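Cleaning out an old desktop tower before you reuse it or part it out

An old office tower can sit in a shed for years and still be worth an afternoon of your time. I go through a few of them each winter, mostly for a neighbour, Kedir Workneh, who sets them up again for family. These are the habits I've settled into. They suit an ordinary tower case and a home workbench.

Before you open it

Shut the machine down, switch it off at the wall and pull the power lead out of the back. Hold the power button in for a few seconds to drain what's left. Unplug the monitor, keyboard and network leads as well, and put any thumbscrews straight into a jar lid.

Take it outside if it's very dusty. A soft paintbrush gets most of the fluff off the outside vents, and it's far better on the lawn than in the carpet.

Lay it on its side

Work with the tower lying flat and the open side facing up. You can see what you're doing, dropped screws stay where you can find them, and a heavy card won't sag while you undo it. A slatted bench is fine for the case itself, but keep a tray handy for screws or they'll go through the gaps.

The side panel usually has two screws at the back. Slide it towards the rear and lift. If it sticks, check for a third screw or a catch before you reach for anything to lever it with.

Take a photo first

Photograph the cables before you touch any of them. Get one of the whole inside and a few close ones where the small front panel wires meet the board. I also wrap a bit of masking tape around each drive cable and write a number on it. Jozefína Charvát at the Tollis Street repair morning uses coloured wool for the same job, and it comes off cleaner than tape does.

Dust

Use short bursts of compressed air and hold the can upright. Put a finger on each fan so it can't spin. Do the power supply from the outside only, through its grille. Never open the power supply. It can hold a charge well after it's been unplugged, and there's nothing in there you need.

Don't use the household vacuum on the board. It builds up static, and the nozzle knocks things about. A clean, dry brush is good enough for corners and for the fins of a heatsink.

The processor

If you take the heatsink off, the old paste will be dry and grey. Wipe it off with isopropyl alcohol on a lint-free cloth, working in from the edges. Leave the processor clamped in its socket while you do it. Fresh paste goes on as a blob the size of a small pea. I'm still on the tube of Rimis I bought in April, and it has done around 60 machines.

Memory and cards

Press the clips at the ends of the memory slots outwards and lift each stick straight up. Hold it by the edges. Graphics cards have a small catch at the far end of the slot that's easy to miss, plus a screw or bracket at the back of the case. If the card won't move, look for the catch again.

Drives

Many cases hold the drives with coloured plastic latches, so you mightn't need a screwdriver at all. Old plastic goes brittle, so push slowly. Wipe or remove the drive before the computer leaves your house.

Putting it away

Spare parts go in antistatic bags, labelled, in a shallow box. What can't be used goes to the e-waste drop-off, never in the kerbside bin.
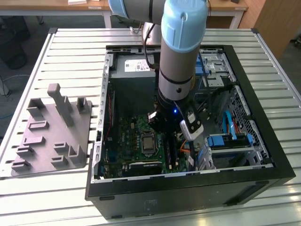

Loose cables are worth sorting on the same day. I keep power leads in one tub and data cables in another, each coiled and held with a twist tie, and anything with a bent pin or cracked sleeve goes out with the e-waste.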